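How to write a short film review for a local listings page
Posted June 21, 2024 by Cillian Gallagher

I have written 123 of these for the Flururmont listings sheet. The steps are the same whether the film is good or bad.

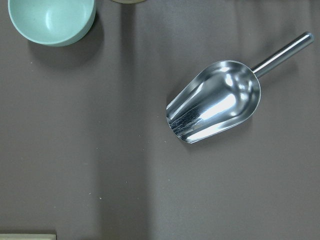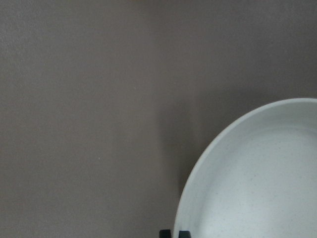
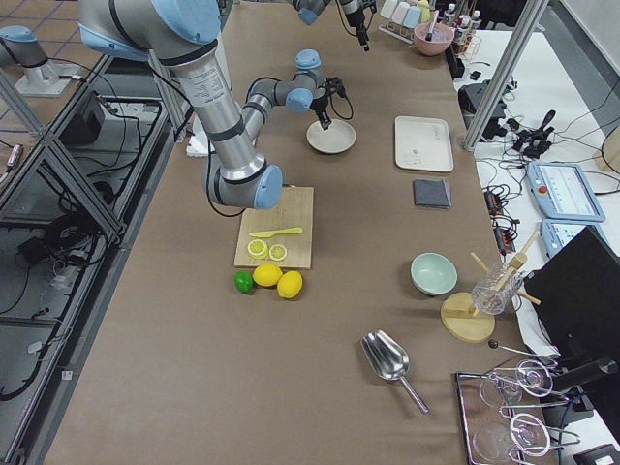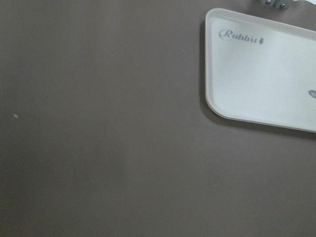 Start with the plot, and give it two sentences at most. Say who the main character is, what they want and what gets in the way. Stop before the second half of the film. If you can't decide how much detail to put in, think of a plain bowl on a bare surface, like the white one in the second picture: one thing the reader takes in straight away. Leave out the cousin, the flashback and the business with the stolen van unless the story falls apart without them.

Next, name the cast. Put the surname in brackets after the character the first time they appear, then use the character's name from there on. Check spellings against the end credits, as posters get them wrong. I once sent in a piece on the thriller Arrieta with the lead's name spelt two ways, and it went to print like that.

Step 3 is your opinion. Pick one scene that works or one that doesn't and say what happens in it. For Tadeo, a boxing drama, I wrote about the weigh-in, where the trainer talks for far too long and the fight is given away before it starts. That did more than calling the script weak.

Then mention anything practical:
Running time
Certificate
Subtitled or dubbed
Which screen, if the cinema has more than one

Count your words. Our slot holds 694 characters, spaces included, and the editor cuts from the bottom – so don't save your verdict for the final line. If you are over, take out adverbs first, then any comparison with another film.

Star ratings go on last. Write the review, leave it overnight, read it again and then choose the number. If the text sounds like a two and you have given it a four, change one of them.

Send the copy as plain text with the film title in the subject line. For the Trison late showings in June, add the date of the screening as well.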